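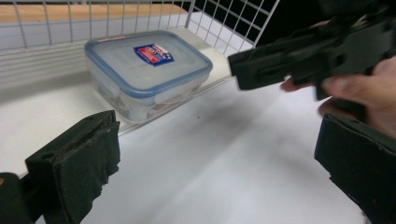
**Petcombe, Sep 10, 2024**

Progress report to the Fuvard Fund: household food waste study, second reporting period

## Status

The study is on schedule for the baseline stage and behind schedule for the storage stage. Recruitment closed with 100 households, which meets the target in the grant agreement. The sample covers the town center and the outlying area at Clullach. Apartment households are underrepresented, and the final analysis will be weighted to correct for this.

## Work completed

Participants kept a kitchen diary for four weeks and weighed discarded food before disposal. The scales were checked against a reference weight at handover and again at return. Total recorded waste for the baseline stage was 456 kg. Liquids poured down the drain were logged separately and are not included in that figure.

Bread, cooked rice, and cut vegetables were the most frequent diary entries. Spoilage in the refrigerator was given as the reason more often than leftovers on the plate. Entries marked "other" were reviewed by hand and reassigned where the note allowed it. The rest stay in a residual category.

The storage stage compares lidded containers with each household's usual practice, which for most is the original packaging or a covered bowl. Date labels are supplied to both groups so that the effect of labeling can be separated from the effect of the container.
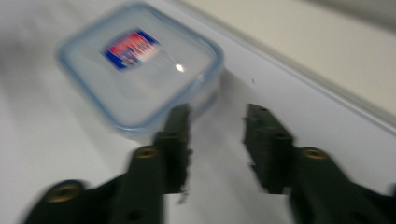

Households in the storage group were asked to keep using their normal shopping pattern. Two-week diary checks will be used to identify changes in purchasing, and households that move to bulk buying will be flagged in the data set.

## Delays and changes

Delivery of the Trummer data loggers was late, and refrigerator temperatures are now being recorded in 20 households only. The remaining loggers will be placed as they arrive. Temperature was a secondary measure in the proposal, so the main comparison is unaffected.

The diary form was shortened after the baseline stage. The question on meal planning was dropped due to a low response rate.

## Budget

Spending on supplies is below plan. Travel is above plan owing to repeat visits to Clullach for scale replacement. We request approval to move the unspent supplies balance to the travel line. No increase in the total award is requested.

## Next period

Storage stage diaries will be collected and entered, followed by the weighted analysis. Draft tables will be sent to the Fund in January, with the diary coding guide attached.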